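Penlow slatted aluminum workbench: a long review from someone who takes a lot of computers apart

Posted 23 Mar 2020 in Benches & Storage

I've wanted a proper bench for old desktop computers for years. I used to do it all on a folding table with a towel thrown over it, and the table wobbled, and the towel ate screws (I still find them in the laundry). So when Carbone put the Penlow bench on sale at $1595 I stared at the page for one whole evening and then bought it. That's a lot of money for something to put things on! I'm going to be picky about it.

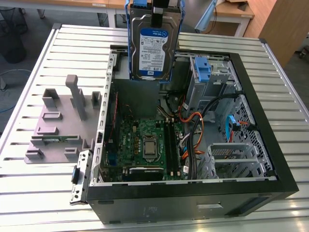
7 min read

I got the 2000 mm version. There's a 3000 mm one too, and if you have the wall for it I'd be tempted, but I measured my room twice and the door would no longer open. The top is made of aluminum slats with grooves running between them, and you get a bag of nuts that slide along inside the grooves so you can bolt down pretty much anything you like, wherever you like. It came in three boxes. One of them was mostly cardboard.

Putting it together was fine. I won't say fun. The legs go on first, then the cross rails, then the top sections, and the instructions are drawings only, with the cross rails shown upside down in one of them (page four, watch out for it). I had it standing by dinner, took one rail off again after dinner, and had it standing properly before bed. The wrench in the box is tiny and hurts your hand. Use your own.

So what's it like to work on? Sturdy, mostly. A full desktop tower on its side is a big awkward thing, and on my old table I had to hold it with one hand while I pulled at cables with the other. On the Penlow it just sits there. I can lean over the far side, tug on a stubborn power plug, push down on memory latches, and the bench doesn't creep across the floor. I also like that it's a pale silver color, so a black case stands out nicely against it and I don't lose sight of black screws the way I did on the towel.

Now the grooves. I have mixed feelings about the grooves! They're the whole reason you'd buy this bench, and I use them all the time for clamps and for my lamp. But small screws love them. A drive screw drops in, rolls along, and stops where your finger doesn't fit. I've taken to keeping a magnetic pickup stick on a hook at the end, and that gets nearly everything back, except for the brass standoffs, and for those I've got a bent piece of wire.

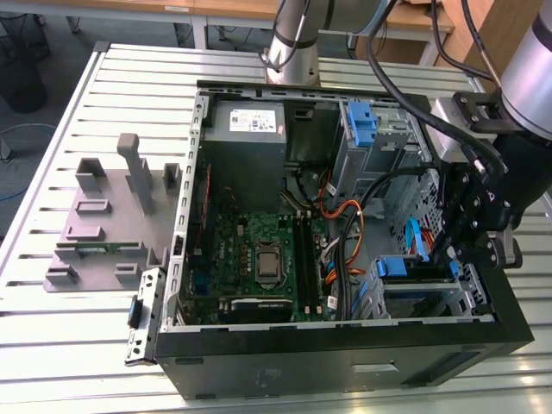

The other thing with a ribbed top is that it's no good for writing on. I keep a notebook going for every computer I open, which cable went where, what I pulled, what I want to order, and the pen goes straight through the paper when it crosses a gap. A clipboard fixes that. Penlow sells a flat insert too, but I looked at the price and went and found a clipboard.

Cleaning is easy enough on the flat parts. Dust out of an old computer is nasty stuff, kind of felty, and it wipes right off the slats with a damp cloth. In the grooves you need a brush. I bought a cheap paintbrush and trimmed the bristles short, and once a week I run it down every channel and out the end into a dustpan. Coffee is worse. I did that once, in the second week, and there is still a sticky spot in one of the middle grooves that I can feel with my fingernail.

Height is adjustable, sort of. The feet screw in and out, and that's good for leveling on a bad floor (mine's terrible), but if you're tall you will want blocks under the legs. I'm medium and I still put blocks under mine, because when you look down into a tower on its side you're already bending over the edge of the case. Raising the whole bench a few inches took care of the ache between my shoulders. Do this before you load it up. I did it after, with a car jack, and I don't recommend that!
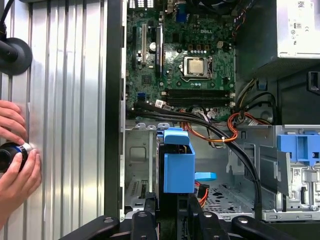
Scratches, then. The aluminum does mark. If you drag a steel case across it you'll hear it and then you'll see it, thin lines mostly, and after the first dozen I stopped caring. Somebody in the Carbone reviews gave it two stars over scratches, and I get it at this price, but it's a workbench. If you want it pretty, put a mat down. I use a mat anyway when I've got bare boards out of their cases, and I'd say the same for any metal top, please don't set a bare board down on it.

I tried two add-ons. The Zistumska clamp arm bolts into the grooves and is supposed to hold a lamp or a magnifier, and it's okay, a little droopy when it's stretched all the way out. Mine slides down over a long afternoon and I have to nudge it back up. The knob is also too close to the elbow, so you pinch yourself every time. I'd skip it and get any decent lamp with a clamp that fits the slots. 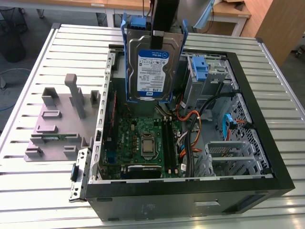
The Vunton parts trays are the add-on I'd buy again tomorrow. I used to sort with bowls from the kitchen, and bowls are fine until you've got something long or thin that you don't want lying under a pile of brackets. A tray with real slots and posts is so much better for that - the gray one by the tower has a small green circuit board in one of its slots, and that's just the kind of piece I would have lost in a bowl. Drives are a different matter. A 1.0TB WD Blue still in its blue caddy is too bulky for the slots I use for cards, so I give drives their own patch of bench and a sticky note. Vunton says a deeper tray is coming in April and I've already signed up for the email.

A few small complaints before I quit. The end caps on the slats pop off if you bump them with your hip, and I've glued two. The bag of sliding nuts should be twice as big. And there's no shelf underneath, you pay extra for that, so right now I have a plank across the lower rails with my box of spare power cables on it.

Would I pay $1595 again? On sale, yes. At the full price I'd have gone looking for a used one, and I'd tell you to do that too if you only open up a computer now and then. Four and a half stars from me, and I'll take the half back if that coffee spot ever comes out.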